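Restocking a Shelf with Merum: What I Built and What Broke

Final project report, Tirkatari robotics lab course
6 June 2021

What I wanted to do

My project was the planning and control software for a shelf restocking task. The robot has to find an item, pick it up, and set it upright on the right tier without bumping its neighbors. I called my stack Merum (it was the name of the folder and then it stuck). The arm driver was already there when I started in September, so everything I talk about in this report sits on top of that.

Perception

I started with a detector that drew a box around each item, and boxes were fine until things overlapped. Bottles in a row turned into one giant green blob! So I switched to masks and labeled 2000 crops by hand, which took way longer than I planned, and then made 4000 more by pasting items over each other. After that the overlapping bottles mostly came out as separate objects.

Each mask gets matched to a cylinder, and the cylinder gets a state, either upright or lying down. That last part matters a lot because a tube lying at an angle needs a completely different grasp, and my first version kept trying to grab those from the side as if they were standing.

Planning and control

The planner samples 200 candidate grasps per item and throws out any where the wrist or forearm would hit the shelf. The front lip was my biggest headache. It's a small raised edge, but my collision model had the tier as a flat slab, so plans came in way too low. I added the lip as its own box and then a waypoint just above it, so the gripper has to pass through that point on the way in or out of the upper tier. I love that waypoint. It's four lines of code and it fixed more than the two weeks of tuning before it.
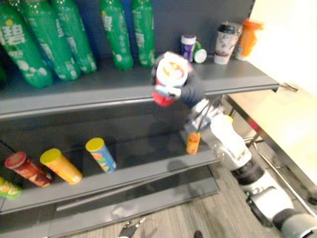 What still goes wrong

Lower tier grasps are slow. There's less room for the forearm under the upper shelf, so a lot of candidates get thrown out and the planner has to resample, sometimes 2 times, before it finds anything. I tried the Brarier path smoother to speed things up, but it cut corners right where I needed clearance, so I turned it off for anything near the shelf and kept it for the long moves.

The other thing is cables. They aren't in my collision model at all, and I'd like them to be.

If I had another term I would cache good grasps per item type and let the second arm do some of the work. The config files and the labeled crops are in the Adamczyk folder on the lab drive. Read the notes on frame names first, I changed them halfway through and the old logs still use the old ones.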